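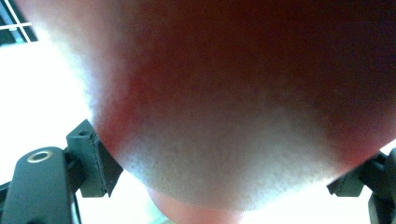 Color on a peach: dark red blush above, pale cream ground below.

Filed under: Kitchen Basics > Stone Fruit > Handling and Storage

How to sort, ripen and store peaches

By Matilde Azevedo

These steps cover fresh peaches bought by the box or by the bag. They apply to yellow and white types, freestone and clingstone. Nectarines follow the same schedule but bruise a little less visibly. Doughnut peaches soften faster and should be checked twice a day.

What you need

A clear table or counter near a window
Two shallow trays or baking sheets
Clean dish towels
Paper bags, lunch size or larger
A soft brush or a dry cloth
A marker and masking tape

1. Unpack the same day

Peaches at the bottom of a box carry the weight of the ones on top. Lay a folded towel on each tray and move the fruit over one at a time. Lift from underneath with the whole hand. Do not pinch with the fingertips, and do not tip the box.

Set each peach stem end down. The shoulders around the stem are broader and firmer than the tip, and the fruit will not roll. Leave a finger's width between pieces.

2. Read the ground color

The red part of the skin is called blush. It depends on variety and on how much sun reached that side of the fruit, and it says very little about ripeness. A peach can be nearly all maroon and still be hard.

Look at the ground color, meaning the part of the skin with no red on it. It is easiest to find around the stem or on the shaded side. On yellow types, green ground color means the fruit was picked too early and may never sweeten. Yellow to gold is ready or close to ready. On white types, look for a change from greenish white to cream.

Judge color by daylight. Warm kitchen bulbs make green ground look yellow. Direct sun washes out the pale side, so turn the fruit until the light falls across it evenly.

3. Test for firmness

Rest the peach in your palm and press lightly with the flat of the thumb near the stem. Press once. Repeated testing leaves brown spots that show up the next day.

Hard, no movement: ripen on the counter.
Slight give at the shoulder: eat within two days, or chill.
Soft all over: use today.
Soft in one spot only: bruised. Cut out the spot and cook the rest.

Discard any peach with broken skin and visible mold. Wipe down its neighbors and check them again in the evening.

4. Ripen

Leave hard fruit on the tray, uncovered, at room temperature and out of the sun. To speed things up, put up to 6 peaches in a paper bag, fold the top over once and write the date on a strip of tape. Plastic bags hold moisture against the skin and should not be used for this step.

Check morning and evening. Most fruit picked at the right stage takes one to three days. Smell is a useful second test, as a ripe peach has a clear scent at the stem end.

Do not refrigerate hard peaches. Several days of cold before ripening can leave the flesh dry and mealy, with browning near the pit. Once this has happened it cannot be reversed.

5. Remove the fuzz

Leave the fuzz on until just before eating or cooking. Wet skin spoils quickly. To defuzz, hold the peach under cool running water and rub gently with the palm or a soft brush, working from stem to tip. Pat dry with a towel. For dry work, such as fruit that will go back on the tray, use the cloth only and skip the water.

If the fuzz makes your hands itch, wear thin kitchen gloves. Rinse the sink afterward.

6. Store

Ripe peaches keep three to five days in the refrigerator. Use a single layer. Take them out an hour before serving for better flavor.

Cut peaches should go into a covered container with a little lemon juice and be eaten within two days. For the freezer, peel, slice and freeze on a lined tray until solid, then bag. Label each bag with the weight.

Yield notes

My last test batch was 11 medium peaches. After pitting and peeling I had 872 grams of mostly slices and a few broken pieces, enough for one deep pie with some left over. Clingstone fruit gives less, and more of it comes off in uneven chunks.

Correction: an earlier version of step 4 gave the bag method for apricots as well. Arūnas Raudsepp pointed out that small apricots can go over in a single night when bagged. Leave those on the tray.

We use cookies to remember your settings and measure site traffic. By continuing to browse, you agree to our cookie policy. Accept | Manage preferences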